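Jun 15, 2018

Lirent has put out a second EP on Endia, and I have been through it enough times on two sets of monitors to write down some notes. It comes as a vinyl edition of 50 with a download, four tracks, all mastered fairly quiet. The first EP was clipped on nearly every kick. This one leaves room.
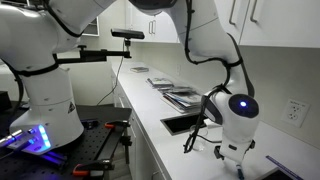 Is the vinyl cut different from the download?
The vinyl has its bass summed to mono and a softer top end, and the running order is the same on both.

"Benano" opens side A with a dry kick and a filtered chord that drifts slowly out of tune. The hi-hats enter late and sit slightly behind the beat. I assume they were played by hand, as the spacing changes from bar to bar. The second track is shorter and mostly noise through a spring reverb. It works better at low volume.
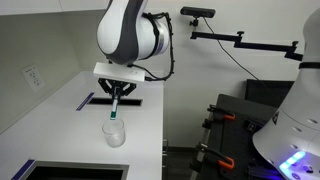
Marker-like tool and glass, white counter.

Side B is the stronger half. "Hrytsenko" runs a three-note bass line against a four-beat drum loop, so the accent moves every bar and takes 3 bars to come back around. Most producers would cover that with a pad. Lirent leaves it bare, and the only other part is a delay return panned hard left. 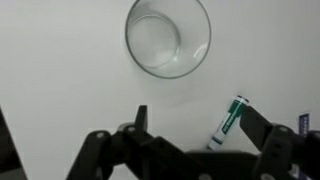
The return is also where I have a complaint. The feedback builds up near 50 Hz and masks the kick for the last minute or so. A high-pass filter on the delay would have fixed it. On small speakers the problem disappears, along with most of the bass line.

The closing track is beatless and fades too early. Endia has another Lirent record planned for October.

We use cookies to remember your settings. By continuing to browse this blog you accept their use.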